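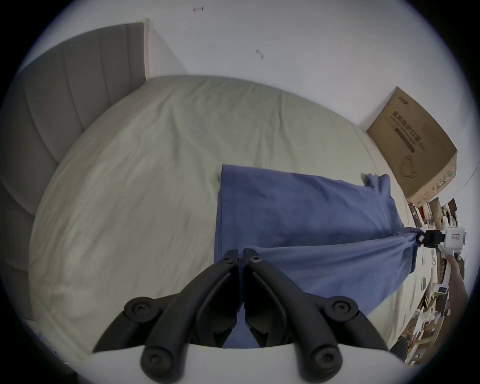
The Prevport Household Handling Project is a student robotics project in which undergraduates record everyday chores using hand-held grippers and then use the recordings to train a robot arm. It is run as a two-semester course at the Prevport Institute of Technology, with a club of the same name that continues the work between terms. The project concentrates on cloth, mainly clothing, towels and bed linen. Its participants usually call it "Double-H."

Background

The project grew out of a final-year assignment by Khang Vũ, then a student in the mechanical engineering program. Vũ had built a pair of grippers that could be carried in the hands and wanted to find out whether a robot could learn to fold a towel from a person's movements alone. His first recordings were made on a dormitory desk. They were too few to train anything useful, but the department agreed to offer the topic as an elective the next year, with Vũ as teaching assistant.

The first class had seven students. Enrollment was later capped at 19, the number that could be supplied with equipment and assigned a place to record. A proposal to raise the cap was turned down by the department, which cited the cost of storage for video.

Equipment

Each working pair of grippers consists of a left and a right unit, held from below and closed by a trigger. The bodies are printed in the institute's workshop. The fingers are printed separately and attached with screws, so that a worn or broken finger can be replaced without taking the body apart. A wide-angle camera on each unit records the fingers and whatever lies in front of them.

The early fingers had flat tips, which slid off thin fabric. A version with narrower, angled tips was adopted in the second year and is known as the Gruvell finger, after the campus building where the workshop is located. Students are expected to print and assemble their own pair during the first month of the course. Poorly tightened screws are the most common fault found at inspection.

Recordings are checked with a program called Pilance, written by club members. It discards clips in which the two cameras are out of step or the fingers leave the view for too long. The name has no agreed meaning – older pages on the club's site spell it "PiLance" and connect it to a small computer used in the first version.

Course structure

The fall semester covers assembly, calibration and recording. Students work at home or in borrowed rooms, on beds, sofas, tables and floors. The course guidelines discourage clearing a room before recording, on the grounds that a robot trained only in tidy rooms does poorly elsewhere. Roommates and family members must agree to the recording in advance, and papers with names or addresses are to be put away.

Each student must submit 60 accepted clips by the end of December. A clip shows one complete task, such as spreading a shirt flat, pulling out a sleeve, folding a garment or turning a pillowcase right side out. Failed attempts may be submitted if the student recovers without putting the grippers down. The guidelines ask that at least two kinds of fabric be used.

The spring semester is given over to training and testing. Students work in groups, and each group is assigned time on one of the department's two robot arms. The final grade depends on a written report and a demonstration, with the report carrying more weight. A group whose robot fails the demonstration can still pass.

Ikonen Trial

The demonstration is held as a public competition called the Ikonen Trial. It was named for the lecture hall in which it first took place and kept the name after moving to the gymnasium. Each robot is given a garment it has not handled before, dropped on a bed from waist height, and must spread and fold it within a set time. Judges score the fold by its outline and by the number of times the cloth is regripped.

Cotton T-shirts have produced the highest scores. Fitted sheets were tried once and withdrawn, as no group finished the task. Knitwear is allowed as an optional second round – few groups enter it.

Data and later use

Accepted clips are kept in a shared collection open to current and former students. Clips from the first year are stored separately, having been made with the flat-tipped fingers. Other departments may request access for coursework.

The club has also lent grippers to a high school in Prevport for an after-school program on basic robotics. That program uses hand towels only and does not include training a robot.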